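Saturday, and the lights on only at our end of the building. Shakuntala Grewal had a lever in each hand and her shoes off. Run 28. She squeezed, left hand, gently, the way you'd take a child's sleeve at a kerb.

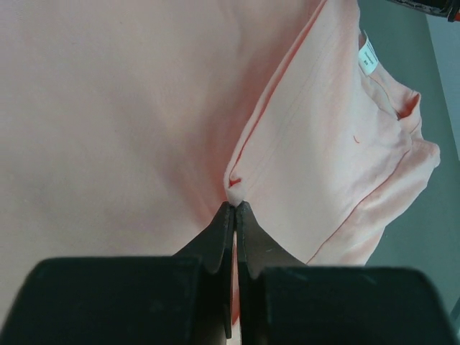 "Don't snatch," I said.

"I'm not snatching."

Dritel wanted 598 good folds by the end of October. Good meaning no jerks, no long pauses, no swearing near the microphone. Yadav had done most of the early ones before he moved to Indley and his were fast, horribly fast, all elbow. Shakuntala folded like her mother. Slow. Corners first - always corners.

"It'll learn my mum," she said. "Poor thing."

Left corner. Right corner. Lift a bit, not to much. Breathe out.

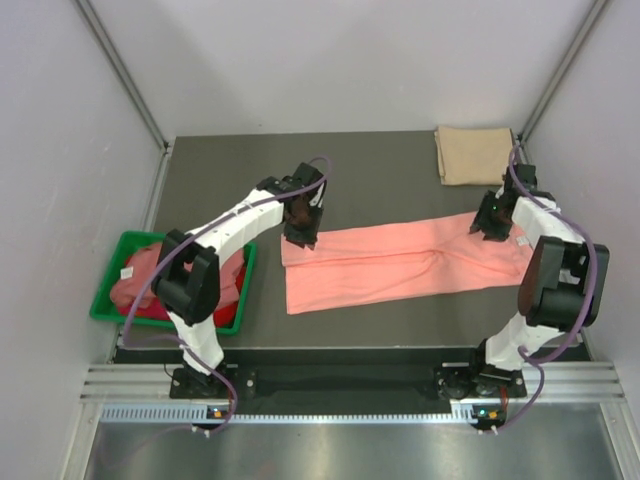
## Run 29

Seven in the evening. Tea gone cold on the desk. She'd asked to go again, same pink cloth, and I hadn't argued.

"She worked at the laundry in Skastomton," she said, eyes on the table. "Sheets. Two women to a sheet, one each end. You walked towards eachother. She said you never looked at the cloth, you looked at the other woman."

"Who do you look at?"

She moved both levers in, a finger's width. 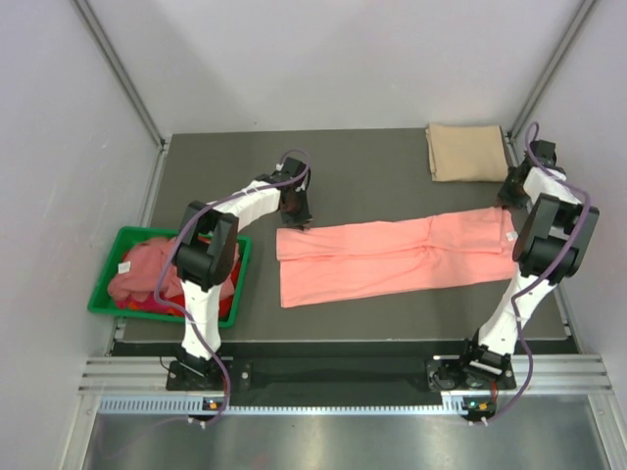
"Quiet a sec."

So I was quiet. Wrote the number down, wrote *start good*, crossed out good. Her lips were moving. Counting, I thought, then leaned closer and it was Punjabi, under her breath, somebody being told off for creases.

I left the recording running.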